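Lettuce, Bagged and Otherwise

The Cerivari Kitchen Pages, gallery 5

Readers have been asking for the lettuce gallery ever since the onion gallery, which tells you something about our readers. So we gave in. It is a short one. Lettuce has a limited number of moods, and we wanted to catch it in the one where it is out of the fridge, waiting to be put away properly by someone with good intentions and a zip-top bag.

A word on method before the picture. We bag our greens at Cerivari because the crisper drawer is a place of false hope. A whole head goes in there in good faith and comes out a week later as soup. Bags at least let you watch the decline as it happens. We buy ours from the Handari market on the hill, where lettuce is sold by weight and the scale is on the side of the market. The last haul came to 700 grams before trimming, of which 300 was outer leaves that the rabbit next door would have turned down.

The basket is the real workhorse of the operation. Ours is the kind with small square openings all the way along the sides, good for greens and useless for peas, as we learned in April.
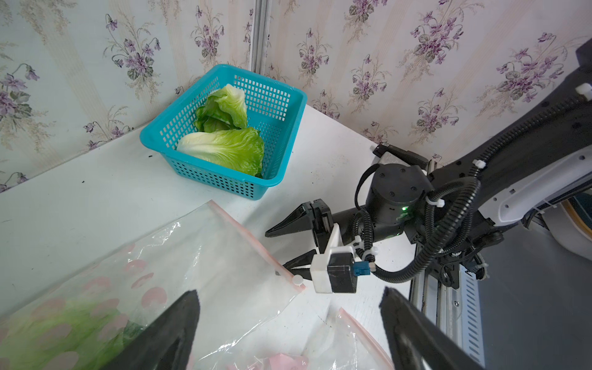 Turquoise basket, a crumpled pale head at the back and one big leaf laid across the front, thick white rib and all. The zip-top bags with the pink zippers are down in front, and one has lettuce in it already. The violets on the wallpaper are holding up better than most salads.

A reader signing as Wragg Street wrote in to say that we have the whole thing backward, that lettuce should be stored whole and unwashed in a damp dish towel, and that anyone who separates the leaves ahead of time deserves the brown edges coming to them. The letter ran to 400 words and used the term "leaf abuse" twice. We read it out loud over lunch. It was a good lunch - ham, mustard, bread, and lettuce that had been separated ahead of time.

In fairness to Wragg Street, we did try the towel. It works fine if you own more dish towels than you need and remember which one has the lettuce in it. We own fewer than we need and don't remember. The towel went through the laundry with its passenger on board, and green flecks kept turning up in the socks for the rest of the month.

So, bags. A few notes for anyone joining in at home:

Shake the leaves off well before they go in. Water sitting in the bottom of a bag is how the soup gets started.

Press the air out gently. Lettuce that has been sat on looks like it.

Leave the rib on the big leaves. Yes, it takes up room. It also gives you a handle, and it is the only part that still crunches by the weekend.

Write the date on the bag if you are that sort of person. We are not, and we go by smell.

Wipe the table afterward. Lettuce brings a surprising amount of the field in with it, and most of that seems to prefer a white tabletop.

Next up is the celery gallery, which has been promised since the Atuvus seed catalog came and gave us ideas above our station. Letters about celery may be sent to the usual address. Letters about dish towels will be read at lunch.

Gallery posted November 2018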